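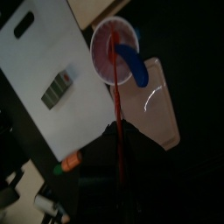 How did the supper club at Marchuk start? With a cold flat, a big pot of soup and me being nosy about what the neighbours were having for tea. I moved into the building knowing not a soul, and by April I was cooking for half the landing (badly, at first!). I still keep it simple. A white plastic chopping board with a slot for a handle does me for nearly everything, and a clear plastic cup with something pinky-red at the bottom is a pretty normal sight by the time pudding comes round. If you were hoping for crystal and candlesticks, you'll be a bit let down, but the soup's got much better.

When is it?

Every Monday, doors at half six, food at seven-ish. I know Monday sounds odd, but everyone's free and everyone's a bit glum, so it's perfect. Come up the back stairs at Marchuk and follow the smell of onions.

How many people can come?

We can squeeze in 39 if people don't mind elbows. Most weeks it's fewer, and there's room to put your coat down.

What does it cost?

£4 for a main and pudding, £3 if you bring something to share. Cash in the tin, please. I did try one of those card readers and we fell out almost at once.

Do I have to book?

I'd love it if you did, so I know how many potatoes to peel. Drop a note through the door of flat 517 by Sunday teatime. If you forget, come anyway and I'll stretch things with bread.

What should I bring?

A bowl and a spoon if you've got a favourite, and something to drink. I've got spares of everything, none of it matching.
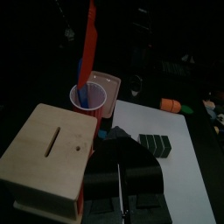
Simo wrote in to say that the veggie option runs out far too early and that anyone who eats meat should wait until the second call before going near it. Fair point, and I've started making the veggie pot the bigger of the two. The bean stew is what everyone wants anyway, so I can't really blame the meat eaters for sneaking in. If you don't eat meat, put it on your note and I'll set a bowl aside with your name on.

What about allergies?

Tell me beforehand and I'll talk you through what's in the pot. It's a home kitchen with nuts and flour about the place, so I can't promise there'll be no traces.

Can I have a go at cooking?

Oh, please do! Pick a week, tell me what you fancy making and I'll do the shopping and the washing up. We've had dumplings, a very fierce curry, and a trifle I still think about.

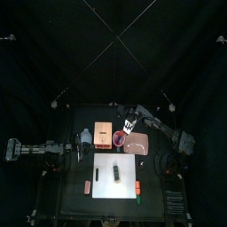 Can I bring my children?

Children of any age are welcome, and under-fives eat free. I do a plain pasta for the fussy ones, and there are no hard feelings if you need to dash off before pudding.

Is there a lift?

There is, round by the bins, but it sulks. Ring the bell marked Rerlow if it's stuck and someone will come down to give you a hand.

Can I take leftovers home?

Bring a tub with a lid that fits. Mine have all gone missing, so if you've got one with a blue lid, I'd quite like it back.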